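5. The Open Day Demonstration

Figure 6. Handheld gripper holding a reddish-brown wooden utensil in front of the open rice cooker, at the kitchen table. The divided tray of beans and the bowl are to the right.

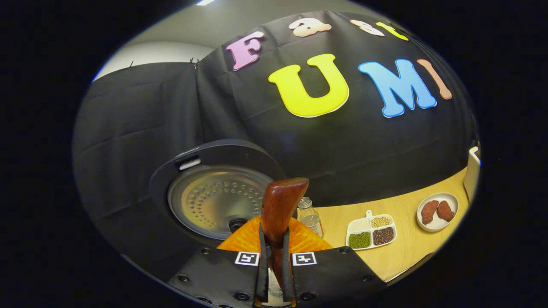
5.1 Setting and purpose

The recordings used in Sections 3 and 4 were made by trained operators who had used the handheld gripper for at least 40 hours. We wanted to know how much of that training is needed before a person can produce a usable demonstration. The open day at the Plirnero building in Taston, held in July, gave us access to people who had never touched the device. The visit was open to the public and free. Most people came with family members, and a smaller group came from two local firms that were looking at automation for their own kitchens.

We set up three stations. The first was a folding task with towels, the second was a sorting task with small boxes, and the third was the kitchen table shown in Figure 6. This section covers the kitchen table only. The other two stations are reported in Appendix C, where the setup differs enough that a combined analysis would be misleading.

The kitchen table was chosen for the main analysis for a practical reason. Visitors already know how to use a rice cooker and a serving utensil, so the host did not need to teach the task. Any difficulty we saw could be put down to the gripper, the view, or the instructions.

5.2 Equipment on the table

The gripper has two narrow black fingers that close from opposite sides. Translucent orange ribbed pieces spread outward behind them. A square black-and-white marker is fixed to the plate on each side, and our software uses the two markers to estimate the opening between the fingers. The camera on the tool has a very wide view. As Figure 6 shows, the tool takes up the lower center of the circular image, and objects near the rim are strongly curved. Straight lines such as the table edge and the folds in the backdrop cannot be used for measurement until the image has been corrected.

The task objects were a black rice cooker with a hinged lid, a wooden utensil, a clear glass jar with a screw lid, a white divided tray, and a white bowl. The tray had separate compartments for pale yellow, green, and dark brown-purple beans, with one compartment left empty as a target for transfer. A black cloth hung behind the table with colorful cut-out letters reading "Fast UMI". The letters were put up so that visitors could find the station from the entrance. They also proved useful in processing, as the plain cloth by itself gave the tracking very few features to hold on to.

The inner lid of the cooker is metal with a brushed surface, and it reflects its surroundings. We had avoided reflective objects in the laboratory recordings. We kept this one because a household cooker was what visitors expected to see, and because any later use of the system would have to deal with such surfaces.

Recording and file handling ran on Dinsa, the logging program described in Section 3.2. No changes were made to it for the open day, except that the start and stop commands were moved to a foot pedal operated by the host.

5.3 Procedure

Each visitor was greeted by a host and given a short spoken introduction. The host showed the gripper, closed and opened it once, and then did the utensil task one time without talking. The visitor then took the gripper and tried the same task. The full instruction was: "Pick up the utensil, hold it upright, and bring it to the cooker." Visitors who wished to continue could go on to the bean task, in which beans are moved from a filled compartment to the empty one.

The hosts were told not to correct grip or posture during an attempt. Between attempts they could answer questions but could not touch the visitor's hand. This rule was kept in most cases. In the first hour some hosts stepped in when an object was close to the edge of the table, and those attempts were marked and left out.

Regula Oberholzer led the station and reviewed the recordings after the event. An attempt was labeled usable if it met all of the following conditions:

(a) both markers could be read in every segment where the gripper was closed;
(b) the position track had no break;
(c) the utensil stayed between the fingers from first lift to the end of the attempt;
(d) the host did not touch the gripper or the object.

Attempts that met (a) and (b) but not (c) were kept in a separate set. They are not used for training in this paper, but they are useful for studying slips.

5.4 What was recorded

The station produced 1,673 attempts across the day. We had planned for 2,000. The shortfall came mainly from a queue in the early afternoon, when visitors stayed longer to talk to the hosts than we had allowed for, and from one change of battery that took the gripper out of service. An attempt was limited to 50 seconds, and the host stopped the recording at that point whether or not the visitor had finished.

We did not collect names, ages, or voices. The microphone was switched off. Faces could enter the wide view when a person leaned over the table, and a masking step was run on all files before anyone outside the station team looked at them. Parents gave consent for children, and children's attempts were excluded from the training set in any case.

5.5 Observations

The most common difficulty was closing the gripper too early. Visitors tended to squeeze as they approached the handle, as they would with kitchen tongs, and the fingers then pushed the utensil away. This was mostly corrected by the second try without any comment from the host. The trained operators in Section 3 showed the same habit in their first recordings.

The second difficulty was rotation. The utensil used here is wide and slanted at one end and tapers toward the other. When it is gripped near the taper, the contact area is small and the wide end can swing. Several visitors responded by holding the tool very still and moving their whole body, which gave slow but clean tracks. Others tried to tip the handle back with a flick of the wrist. The wrist motion was often too fast for the tracking and caused a break under condition (b).

Occlusion was less of a problem than we expected at the cooker and more of a problem at the tray. In the view in Figure 6, the utensil and gripper cover most of the small area of whitish, rice-like contents visible between and beneath the fingers. Visitors did not seem troubled by a hidden target of this kind when working with their own eyes, since they were looking from above and not through the camera. A policy that learns from the camera does not have that second viewpoint. We return to this in Section 6.3.

Reflections from the inner lid changed as the gripper moved. They did not disturb the marker reading, but they did pull the position estimate in a small number of files where the lid filled much of the image. These files were removed under condition (b).

Visitors from the two firms asked different questions from the other guests. They wanted to know how long it takes to set up a new task, who owns the recordings, and whether the tool can be cleaned with ordinary kitchen products. The Dritis gripper used at the station has not been tested for contact with food, and the hosts said so. Food left in the bowl or in the cooker was thrown away after closing.

5.6 Limits of the demonstration

The people who attended chose to come, and they were probably more interested in machines than the general public. Many of them watched others before taking their own turn, so the first recorded attempt of a visitor was seldom a true first exposure. The order of visitors was not controlled. We also did not measure fatigue, although two hosts noted that older visitors found the tool heavy when the arm was stretched toward the far side of the table.

The table layout was reset by hand after each visitor using tape marks, and small differences in the position of the jar and the bowl remain in the data. We left them in. The training runs in Section 6 use the usable attempts as recorded, with no adjustment for object position.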